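Subject: Re: [cutcombe-shop] big green table, clean up before the Semaan kits

On May 11, 2018, Damir Matić wrote:
> Can somebody tell me what we're wiping the green table with now? I did
> it twice last night and there's still bits on it. Also is the yellow box
> staying on that side, or is it going back on the shelf? Not fussed, just
> want to know before I lay out the kits.
>
> Damir

Damir, quick one, between two other things.

Plain water and the gray cloths from the drawer. NOT the spray. The spray is for the sink and the door handles, it left streaks all over the old top in December and we had to do the whole thing again. Wring the cloth out well, start at the straight side, pull toward the curve. Metal rim last, dry cloth, crumbs collect along there.
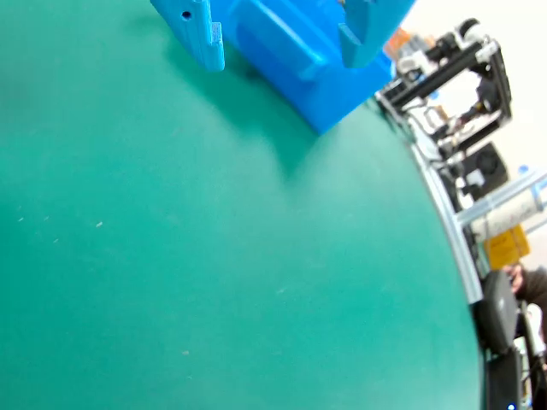 The little white flecks are a pain. They show up on the green like nothing else and a damp cloth just pushes them around. Tape works. Wrap it round your hand sticky side out and dab. Takes a minute, then wipe.

Yellow box stays, same for the white roll. Leave the stuff past the rim where it is please, last time it got "tidied" I spent a morning hunting for things. Anything that shows up on the green itself and has no name on it goes in the Stumlow crate by the door.

Kits: Semaan want 35, we have parts for 34. I've asked Udivstead for the missing bag, no answer yet. Lay out what we have, leave a gap at the end. Please don't stack them more than 3 high, they slide. And no pens on the table while your sorting, ink doesn't come off that surface, I've tried.

Someone asked me off list about covering it with paper overnight. Fine by me, but weigh the corners down, and don't tape the paper to the rim. The glue stays on the metal and goes black.

Labels are printed, in the tray. First sheet came out crooked so I binned it, use teh second one. If you run out of cloths there's a new pack under the sink, behind the bucket.

Back after lunch, phone on.

Imani

--
Imani Shemweta
Cutcombe workshop, bench and stores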